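How to Check Whether the Lines on a Beaker Are Any Good

I have never trusted the lines on a beaker. People who measure their vinegar, their plant feed or their film developer in one will tell you it's lab glass, so it must be right. Lab glass comes in grades, and a beaker is near the bottom of the pile. The printed scale is there to help you tell a little from a lot. If you want to lean on it for anything more, spend half an hour checking it first.

You need a kitchen scale that reads in single grams, some water, a small jug or dropper, and a pencil and paper. Distilled water is often recommended. I've tried both and for this job I can't see the difference, so use the tap.

Start with the scale

People skip this and then blame the glass. Put something of known weight on the scale. Coins work if you look up what they weigh new. I use a 1000 g calibration weight from Gomham that cost more than my scale did, and I'd tell most people not to bother. If your scale is off by a gram or two at the low end, every number that follows will be off with it, and no care with the water will fix that.

Check it twice, a few minutes apart. Cheap scales drift while they warm up, and some of them switch themselves off halfway through a pour, which is maddening. If yours has an auto-off setting, turn it off now.

Read the printing before you pour

Most small beakers have more printed on them than people notice. There's usually a total capacity, and often a second, smaller line of lettering that might give a tolerance. Look for a plus-or-minus figure or a percentage. If you find 5%, that's the maker telling you a 100 ml line may be 5 ml out either way, and they mean it. If you find nothing, assume it's no better than that.

Many also carry two sets of numbers, one counting up as you fill and the other counting down so you can see how much you've poured out. Decide which one you're using and stick to it. Reading through the glass from the wrong side, you get the figures backward and it's easy to grab the wrong set.
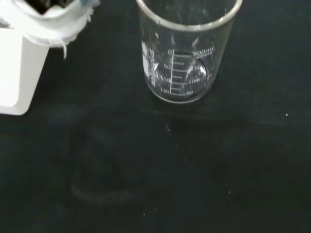 Viktória Deák

A 200 ml beaker with marks at 50, 100 and 150 is a fair one to learn on. White printing shows up well enough against a dark surface, and I do all my checking on black for that reason. On a white countertop you'll squint.

Do the pour

1. Dry the beaker completely, inside and out. Set it on the scale and zero it.

2. Pour water in to just below the 50 line. Take the beaker off the scale and put it on something flat and level if the scale's platform wobbles at all. Mine does.

3. Get your eye down to the line. This is where most readings go wrong. Looking down into the beaker tells you next to nothing, because the surface and the mark don't line up from there. Crouch, or raise the beaker on a box.

4. Add water by the drop until the bottom of the curve touches the line. The water climbs slightly at the glass, so ignore the rim of it and read the low part in the center.

5. Put it back on the scale and write down the weight. At room temperature a milliliter of water weighs very nearly a gram, so 50 ml should read close to 50 g.

6. Repeat at 100 and 150.

Then empty it, dry it, and do the whole thing again. If your two runs disagree by more than a couple of grams, the trouble is your eye or your scale, and you don't yet know anything about the beaker.

What the numbers mean

Say the 50 line gives you 48 g both times. That's a 4% error, which is ordinary. Fine for soup, fine for mixing plant feed, no good for anything where the instructions mention accuracy. Write the true figure on a strip of tape and stick it to the side. Some people will sell you a correction chart for this. You don't need a chart for three lines.

Don't assume the error is the same all the way up, either. A line can be 2 g light at the bottom and 3 g heavy farther up. I used to average mine, until Tomomi Takeda pointed out that this makes every line wrong by a new amount. She was right, and I stopped.

I've also read that you can warm the water to 40 degrees Celsius to "simulate real use." Skip it. Warm water weighs less per milliliter and gives off steam while you fiddle, so all you've done is add two more things to argue about.

When to stop bothering

If you're measuring anything under 20 ml, put the beaker away and use a syringe or a narrow graduated cylinder. The wider the glass, the more liquid hides in the thickness of one printed line. The Sugiyama cylinder I use is plain and tall and tips over if you look at it, and I'd still take it over any beaker for small amounts.

And if you already own a decent scale, ask yourself why you're reading lines at all. For water and thin, watery mixtures, weigh it and use the beaker to hold it. Oil and syrup need their own density figures, so don't swap grams for milliliters there.

Wash by hand if you want the printing to last. I've seen "permanent" markings go patchy in a dishwasher, starting with the small lettering.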